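Home | Reviews | Hair | Around the House | About | Contact

The Condori travel dryer, two months in

10/05/2018

I have gone through a lot of hair dryers. Most of them die the same way, with that burnt dust smell and then a sad little click, and I go back to whatever was in the guest bathroom. When my last one gave out I decided I was going to buy something decent and write it up properly, so this is me doing that.

The one I picked is the Condori, the folding one, in the black. I paid 46 dollars for it. The full-size Stakis that my hairdresser is always pushing costs 80, and I came very close to getting it, but I travel for work a couple of weeks out of every month and I wanted one dryer that could live in my bag and also do a normal Monday-morning job at home.

A word about my hair so you know where I'm coming from. It's past my shoulders, thick, wavy, and it holds water like a bath towel. If yours is fine and short you can probably dry it with anything and you should ignore half of what follows!

First impressions were good. It's light, the handle folds flat with a nice firm snap, and the switches are on the inside of the grip where your fingers go. My old one had them on the outside and I was forever knocking it down to low with my thumb. There are 2 speeds and three heats plus a cool button, and the cool button stays on when you press it. You'd be surprised how many make you hold it down the entire time, which gives me a cramp.

Drying time is fine. From towel-damp to done I'm at the length of one podcast segment and a cup of coffee, a little longer if I use the diffuser. The Clikex I had before was faster, no question, but it also ran so hot on high that I scorched the ends more than once and had to get a good bit cut off last June. I'll take slower.

Now the noise. It's loud! Louder than I expected from something this size, and it's a high kind of whine, so it carries. My husband can hear it from the garage. In hotels I've started using the low speed if it's early, and that does make a difference, although then you're standing there a while. If you have a sleeping baby on the other side of the wall, keep looking.

The nozzle is my favorite part and also my biggest complaint. It clicks on tight and gives you a narrow, strong stream of air, and I can get my bangs to lie down on the first try. But it gets very hot, and if you want to swap it for the diffuser halfway through you need a washcloth or you need to wait. I've burned my fingertips on it three times now and I still haven't learned.
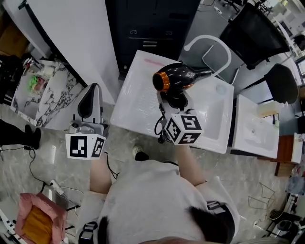 The cord is the other thing. It's shorter than I'd like at home, where the only outlet in our bathroom is on the far side of the sink, so I end up leaning over the counter with my head tilted like I'm listening for something. In most hotel rooms it's been okay. I did try it with the Statano cord keeper that everybody recommends (a stretchy loop with a snap on it) and that helps a lot in the suitcase, but obviously it doesn't make the cord any longer.

Cleaning the filter is easy. The back cap twists off, you pull out the lint, and you twist it on again. I do it every couple of weeks, or when I start smelling that toasty smell. The booklet has a little drawing for this and it's clear enough.

A few readers wrote in asking if it works overseas. Mine has a voltage switch that you turn with a coin, and I used it in Lisbon without any trouble. You still need a plug adapter - it doesn't come with one. It comes with a drawstring bag, and the bag is thin and already has a hole in the corner.

So would I buy it again? Yes, I would. If I never left home I'd probably spend the extra on the Stakis and have the longer cord. For a bag dryer that also gets used at home all week I'm happy, and I'd give it four out of five, with the missing star going to the noise and my poor fingers. I'm hoping to try the matching flat iron next, if I can find it in the black.

Comments (4)

Roxana Bermúdez
Same dryer, same burned fingers. I bought a silicone pot holder from the dollar store and keep it in the bathroom drawer now. Does yours come in anything besides black? Mine only had green.

curlsandcoffee
How is the diffuser on really curly hair? The one on my Clikex is so shallow it's useless.

paulas_porch
I've had mine going on a year and the hinge got loose but it still works. I tightened it with an eyeglass screwdriver.

M. in Tucson
Thanks for mentioning the noise, my dog would lose his mind. Passing on this one.

Contact | Copyright 2018, all rights reserved | Back to top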